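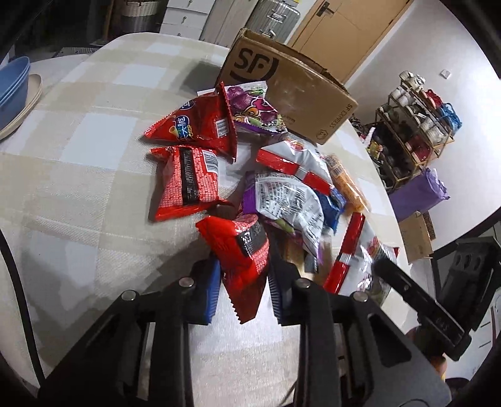
October, Saturday, started 8:40

Seal drift on the Valtden bench again. Hamisi left the pressure log open overnight, so I have 848 readings to work from instead of the usual handful. The line holds steady until the compressor cycles, then drops and doesn't come all the way back. Same shape every time.

Swapped the inlet fitting first. No change. Swapped the hose for the spare from the Salem cabinet, and the drop got smaller but did not go away. Put the old hose in the scrap bin with a tag on it. Please don't put it back on the rack, Hicham K.

10:15. Took the regulator apart. Diaphragm looks fine. The O-ring on the stem has a flat spot and a little grit in the groove. Cleaned the groove with alcohol and a swab and fitted a new ring, the thinner of the two kinds in the drawer. Torqued the cap to 6 Nm. The Wendelon sheet gives no value for this cap, so I used what Nawal wrote inside the lid last spring.

11:30. Leak test, 156 minutes, bench left alone. Hanane wanted it shorter but the last two short tests both passed and told us nothing.

14:20. Drop after each compressor cycle is now within the noise of the gauge. One small dip near the end that I can't explain. It lines up with the time the loading door was opened, so it may be temperature. Did not chase it.

Still to do:
Order O-rings, both sizes. We have 6 of the thin ones left.
Ask Hicham Slaoui if the Gritositz gauge ever came back from calibration. The one on the bench sticks at the low end and I have to tap it.
Repeat the long test Monday with the loading door shut.
Copy the torque value onto the bench card. The pencil inside the lid is nearly gone.

Bench is depressurized and the main valve is closed. Log file saved under seal drift, second run.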